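Progress report to the Nygård Fund, 2026-05-27
Project: Flurnska – cold storage of donor kidneys

Work package 2 is complete. Perfusate samples from 200 stored kidneys were analyzed at the Nanness laboratory, giving 2,160 readings of lactate and potassium. The remaining samples are frozen and will be run once the second analyzer has been calibrated.

Work package 3 started in February, one month behind plan. The delay came from late delivery of tubing sets – the supplier has been changed to Grisuvo. Enrollment stands at 200 of 300.

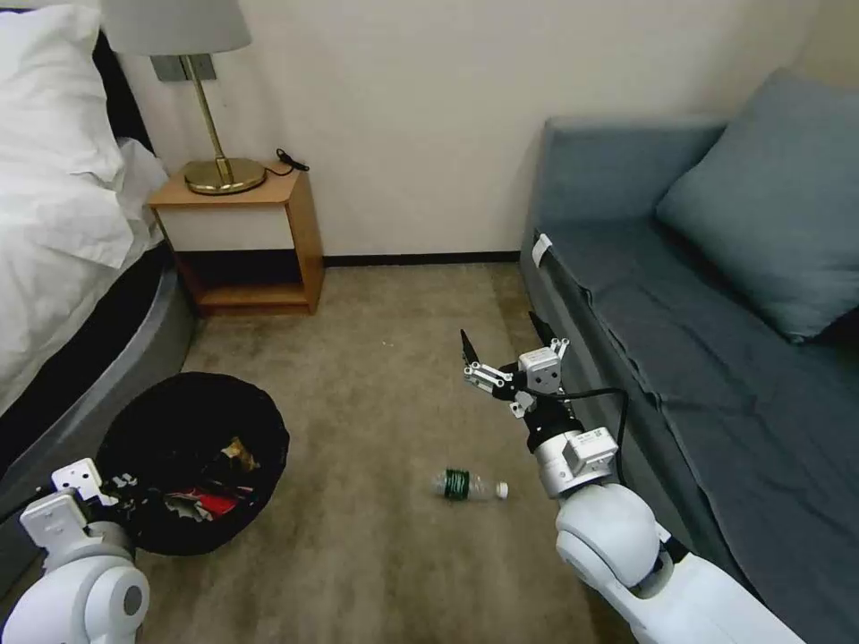
Fig. 1. Plastic bottle on carpet, with gripper at right.

Spending is within budget. We request approval to move 3,000 euros from travel to consumables. The next report will cover histology.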